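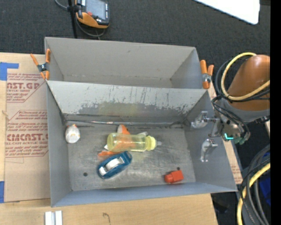 I have been meaning to sort out the small stuff for most of the year. By small stuff I mean whatever gets left on the kitchen table, the hall shelf and the windowsill over the sink, and then gets swept into a carrier bag when people come round. By November there were 4 carrier bags, all hanging off the same door handle, and the door no longer shut.

My method up to now was to buy a box for each sort of thing. I had a box for glue and tape, one for batteries, one for bits that had come off other bits. The boxes were all different sizes and didn't stack. The lids went missing first. After that the boxes were just more small stuff.

What changed was moving to one big bin with a wall down the middle. It's grey, open at the top, and the base of it is metal. The coating on the dividing wall is chipped and scratched and there are a couple of round holes in the floor of it, one towards each side. I was told by Aisyah Khoo, who I used to share a flat with, that I'd want something nicer within a month. I haven't so far. I like that I can drop things in it without thinking about the finish.

The rule is simple. Everything that needs a decision goes in the wider side. The other side stays empty until I've made the decision, and then whatever I'm keeping goes across. When the wide side is clear, I carry the kept things to wherever they live and start again with the next handful. I don't tip a whole bag in. I tried that with the first bag and spent the evening stirring it about.

A handful at a time is much better. One lot was a yellow see-through bottle with a ribbed collar, a dark teal thing that looks like a tape dispenser, a white egg-shaped thing with an orange tip, a red-orange block with a knob on one end, and something orange and white that had got itself underneath the bottle. That is a fair sample of what was in the bags. Hardly any of it goes with anything else.

The tape was easy. Tape goes in the drawer by the back door with the scissors and the string, and it always should have. I think I own so much tape because I can never find the tape.

Bottles take me longer. I have a habit of keeping any bottle with a decent nozzle on it in case I want it for something. I never do. I allowed myself two for the shed, one for oil and one spare, and the others went out.

The egg-shaped thing I put across to the keep side, took back, and put across again. I can't say I need it. It stands up on its own and it's pleasant to pick up, and it now sits on the windowsill, where I have agreed with myself that it is allowed to be as long as it's the only thing there.

Odd blocks and pieces go in an old Rosent biscuit tin. When my sister's children visit they go straight for that tin and ignore the proper toys, so it earns its place on the shelf.

The third bag was almost all paper, which I hadn't expected. Receipts, the instructions for a Buler kettle I gave away two winters ago, a warranty card from Altel with nothing filled in, and a raffle ticket, number 905, from the summer fair at Simanjuntak's garden centre. I didn't win. Paper doesn't need the bin at all, so I did it sitting down with the recycling next to me and got through it before the radio play finished.

A few things I would do differently. I'd clear the table first. I began with the bin at one end and breakfast at the other, and things wandered between the two. I'd also have a damp cloth to hand. Nearly everything that has lived in a carrier bag has a film on it, and it's easier to wipe a thing while you're already holding it than to go back to it later. And I'd put a time limit on it. After 6 in the evening I stop making sensible choices and start keeping everything.

I did also look at proper drawer dividers, the sort you can slide along and lock in place. They're good, and if I had a deep enough drawer I would probably get some. My drawers are shallow and one of them sticks. The bin lives on top of the freezer when it isn't in use and takes a minute to lift down, so I do actually use it.

Where things stand now: three bags done, one to go, and the door shuts if you lean on it. The last bag is mostly cables, and I've been putting it off. I don't know what half of them are for and I suspect at least one belongs to something I use. My plan is to tie a label on any I can't place, put them in a shoebox, and see whether I go looking for any of them before spring.

I also found 400 rupiah in coins at the bottom of the second bag. They've gone in the jar with the other foreign money, and the jar is next on the list after the cables.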